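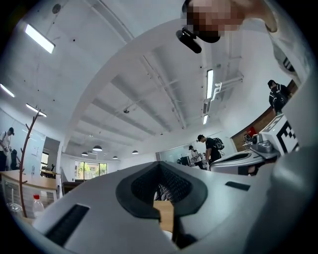

Coat rack, desk and exposed concrete ceiling at Zurkulau.

We got to the Zurkulau open day on Wednesday at 11, after the drive up from Stolten. The first stop was the room with the bare concrete ceiling, all parallel beams and conduits, painted white by the last tenants. Fluorescent panels do most of the lighting, and four dark dome pendants hang further back. The air conditioner is high on the wall and the guide said it copes until February.

Furniture is plain. I liked the wooden coat rack with its short hooks – Jugah sells something close to it, but dearer. The light wooden desks came second-hand from an office in Vodau, 23 of them.

Tea was in the courtyard. Parking is at the rear, off the laneway, and the gate shuts at 4.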